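What Is a Road Made Of?
By Milagros Bustos

A road looks like one flat piece of gray stone. In fact it is built in layers, and most of them are hidden under the top one.
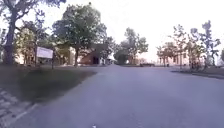
The part cars drive on is usually asphalt. Asphalt is a mix of small stones, sand and a sticky black material called binder. The binder comes from crude oil. It acts as glue and holds the stones together. New asphalt is nearly black. Over the years, sunlight and air fade the binder, and traffic wears it off the tops of the stones. The stones show through, and the road turns pale gray.

What is underneath?

A street such as the main road in Gutdale has 4 layers. Starting at the bottom:

Subgrade – the natural soil, pressed flat by a heavy roller.
Subbase – large crushed stones, which let water drain away.
Base – smaller crushed stones, packed tightly.
Surface – the asphalt.

In Gutdale the surface layer is 3 inches thick. The layers below it are much thicker. They spread the weight of a truck over a wide area of soil so that the soil does not sink.

Why is it hot when it is laid?

Cold binder is stiff. Hot binder flows and coats every stone. The asphalt plant heats the mix to about as hot as a kitchen oven set for roasting, and trucks carry it to the road while it is still hot. A paving machine spreads it and rollers press it down. The crew must finish before the mix cools too far. Once it has cooled and hardened, cars can use it.

Where does the rain go?

Many roads are slightly higher in the middle than at the sides. This shape is called the crown. Water runs off the crown to the edges, where it enters a drain or soaks into the ground.

The strip of land beside a road is called the verge. It is often planted with grass. Grass roots hold the soil in place, and the soil takes in some of the rain. Trees on a verge give shade. Shaded asphalt stays cooler than asphalt in full sun – on a summer afternoon the difference can be large.

Why do roads look narrower far away?

The two edges of a straight road stay the same distance apart. They seem to come together because distant things look smaller to our eyes. The place where the edges seem to meet is called the vanishing point. Artists use it when they draw streets.

Words to know

Binder: the sticky material that holds asphalt together.
Crown: the raised middle of a road.
Verge: the strip of ground beside a road.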